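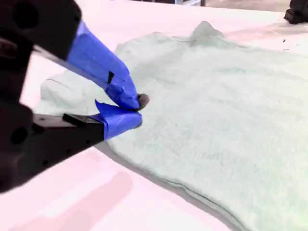 Pourquoi mes cotons sortent-ils de la machine plus fatigués qu'ils n'y sont entrés, nous écrivait Reiko Tamura au mois de mai, et elle ajoutait qu'elle suivait pourtant les étiquettes à la lettre, qu'elle avait changé deux fois de lessive et qu'elle commençait à soupçonner l'eau de son immeuble.

Sa lettre nous a décidées à remettre en ordre cette page, qui en avait bien besoin. Les réponses s'étaient empilées au fil de vos courriers et certaines se contredisaient un peu (merci à celles et ceux qui nous l'ont signalé, toujours gentiment !). Vous trouverez donc ci-dessous les questions que l'on nous pose le plus souvent au comptoir de Flurnel, avec des réponses aussi complètes que possible. Si la vôtre n'y est pas, écrivez-nous, nous répondons à tout le monde, même si ça prend parfois quelques jours.

Dernière mise à jour : août 2007

Alors, pourquoi le linge se fatigue-t-il ?

Le plus souvent, c'est une affaire de frottement. On accuse volontiers la lessive, ou l'eau, et il arrive que l'une ou l'autre y soit pour quelque chose, mais un tambour trop plein suivi d'un essorage trop énergique fait bien plus de dégâts, tout doucement, lavage après lavage. Reiko Tamura essorait tout à la vitesse maximale de sa machine. Nous lui avons conseillé de descendre d'un cran, de retourner ses vêtements sur l'envers et de laisser de la place dans le tambour : vous devez pouvoir passer la main à plat au-dessus du linge sec sans avoir à tasser. Essayez cela pendant quelques semaines avant de changer quoi que ce soit d'autre, sinon vous ne saurez jamais ce qui a fait la différence.

À quelle vitesse faut-il essorer ?

Pour le coton de tous les jours, 1000 tours suffisent largement. Le linge met un peu plus longtemps à sécher, c'est vrai, mais il sort moins froissé et vous y gagnez au repassage. Pour la laine, la soie et tout ce qui est brodé, choisissez l'essorage le plus doux que propose votre appareil, ou pas d'essorage du tout si vous avez une baignoire au-dessus de laquelle laisser goutter. Quant aux serviettes de toilette, elles supportent très bien d'être essorées plus fort, et c'est même la seule chose que nous lavions chez nous sans la moindre précaution.

Combien de lessive mettre ?

Moins que vous ne pensez, presque toujours ! Les doses indiquées sur les emballages visent un linge franchement sale et une machine pleine. Pour du linge simplement porté une journée, commencez par la moitié, regardez, sentez, et augmentez seulement si le résultat ne vous plaît pas. Un excès de lessive se rince mal, raidit les fibres et laisse sur les couleurs foncées ces traînées blanchâtres qui nous valent tant de courrier. Si vous êtes déjà dans ce cas, refaites un cycle complet sans aucun produit, cela suffit en général à tout remettre d'aplomb.

Nos clients qui utilisent les paillettes Deteneo nous demandent souvent s'il faut les dissoudre avant. Oui, dans un grand bol d'eau bien chaude, en remuant jusqu'à ce qu'on ne voie plus de grains. Jetées telles quelles dans le bac, elles forment un bouchon assez désagréable à retirer (nous l'avons fait, une fois, un samedi, avec la boutique pleine).

Faut-il laver un vêtement neuf avant de le porter ?

Nous le faisons systématiquement. Les vêtements neufs reçoivent souvent un apprêt qui leur donne de la tenue sur le cintre et qui peut irriter les peaux sensibles, et puis on ne sait pas combien de mains les ont essayés. Lavez-le seul, ou avec des pièces de la même couleur, surtout s'il est rouge, bleu marine ou noir. Gardez-le à part pour les deux ou trois lavages suivants si l'eau se teinte encore.

Peut-on mélanger les couleurs une fois qu'elles ne dégorgent plus ?

Entre elles, oui, sans crainte particulière si l'eau est tiède. Nous restons plus prudentes avec le blanc, qui grisaille au contact des autres même quand aucune couleur ne semble partir. C'est très lent, on ne s'en aperçoit que le jour où l'on pose une chemise ancienne à côté d'une neuve. Les lingettes qui captent les couleurs rendent service en voyage ou quand on lave peu, mais elles ne remplacent pas un tri.

Comment laver une polaire sans qu'elle bouloche ?

Sur l'envers, fermeture éclair remontée, à l'eau tiède tout au plus, et loin des serviettes éponge qui y laissent leurs peluches. Pas d'adoucissant : il gaine la fibre, et la polaire y perd de son gonflant. Pas de sèche-linge non plus, ou alors à air froid. Si les bouloches sont déjà là, un rasoir à tissu passé très légèrement, toujours dans le même sens, peut la rajeunir de façon étonnante. Tendez bien l'étoffe sur une table pendant que vous travaillez, un pli pris dans les lames et c'est le trou.

Mon T-shirt vrille après le lavage, les coutures partent de travers. Est-ce ma faute ?

Non, rassurez-vous, c'est celle du tricotage. Certains jerseys sont fabriqués avec un fil très tordu ou coupés sans tenir compte du sens de la maille, et le premier lavage leur rend leur inclinaison naturelle. On peut limiter l'effet : au sortir de la machine, posez le vêtement à plat, remettez les deux coutures de côté bien en face l'une de l'autre, lissez du centre vers les bords avec la paume et laissez sécher ainsi. Il faudra recommencer à chaque fois, hélas.
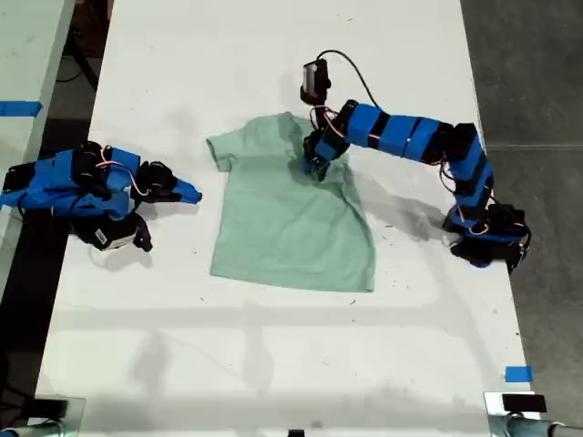 Pour l'encolure, qui est la partie la plus fragile d'un tricot, évitez de suspendre le vêtement par les épaules tant qu'il est mouillé. Le poids de l'eau tire tout vers le bas et le bord-côte se détend. Si vous n'avez pas la place de sécher à plat, pliez le T-shirt en deux sur le fil, à hauteur des aisselles, sans pince. La marque disparaît d'un coup de main.

Quel étendoir choisir dans un petit logement ?

Tout dépend du plafond. Si le vôtre est haut, rien ne vaut un modèle suspendu à poulies comme ceux de la maison Kołodziej, que l'on descend pour charger et que l'on remonte ensuite là où l'air est le plus chaud. On s'y cogne moins qu'on ne l'imagine. Sous un plafond bas, prenez un étendoir pliant et méfiez-vous des barres trop rapprochées : le linge a besoin d'air entre les épaisseurs, et deux lessives serrées l'une contre l'autre sèchent moins vite que deux lessives étendues l'une après l'autre. Entrouvrez la fenêtre, même en hiver, même cinq minutes.

Et le repassage, dans tout cela ?

Nous repassons peu, autant vous l'avouer. Un vêtement secoué énergiquement en sortant du tambour (tenez-le par l'ourlet et donnez deux ou trois coups secs), puis lissé à la main, peut très bien s'en passer. Pour les chemises et le lin, repassez quand le tissu est encore un peu humide, c'est tellement plus facile ! Le petit fer Woteck que nous prêtons à la boutique chauffe à 2000 watts, ce qui est bien assez pour du lin épais, mais intercalez un linge fin sur tout ce qui comporte un motif imprimé ou une matière synthétique.

Comment plier pour que les piles tiennent debout ?

Il y a presque autant de méthodes que de familles et nous ne voudrions fâcher personne. La nôtre est assez banale : le vêtement face contre la table, les manches rabattues vers le milieu du dos, les côtés par-dessus, puis l'ensemble plié en deux, et encore en deux si l'étagère est peu profonde. L'important est de lisser avant chaque pli et de garder la même largeur pour toute la pile. Certaines clientes se taillent un gabarit dans un carton et s'en trouvent très bien. Dans un tiroir, rangez plutôt à la verticale, comme des dossiers, on voit tout d'un coup d'œil et l'on ne démolit pas la pile pour attraper celui du dessous.

Les lainages se plient toujours. Un cintre leur fait deux bosses aux épaules, qu'il faut ensuite effacer à la vapeur.

Une tache a déjà été lavée. Est-elle perdue ?

Pas forcément. Le gras, notamment, revient souvent sous la forme d'une auréole plus sombre, et il cède encore assez bien au savon noir frotté à sec, qu'on laisse agir une nuit avant de relaver. Pour le thé, le café ou les fruits rouges, essayez le percarbonate dans l'eau chaude, uniquement sur du coton ou du lin supportant cette température. Le sang se traite à l'eau froide, sans exception, et s'il a déjà été lavé à chaud nous ne pouvons guère vous promettre qu'il s'éclaircira. Faites toujours un essai à l'intérieur d'un ourlet. Et ne passez rien au sèche-linge ni au fer tant que la tache est visible.

L'adoucissant est-il utile ?

Nous n'en vendons pas, ce qui vous donne une idée de notre avis. Un peu de vinaigre blanc dans le bac prévu pour l'assouplissant aide à chasser les restes de lessive et le calcaire, et l'odeur s'en va au séchage. Ne le mélangez jamais à l'eau de Javel, dont les vapeurs sont alors dangereuses.

Peut-on vous apporter une pièce abîmée pour avoir un avis ?

Bien sûr, et avec plaisir. Nous regardons gratuitement jusqu'à 5 pièces par visite, propres si possible. Dites-nous comment vous les lavez d'habitude et, si vous l'avez encore, apportez l'étiquette que vous avez coupée parce qu'elle grattait. Nous ne faisons pas de retouches, mais nous vous dirons si cela vaut la peine d'en demander une.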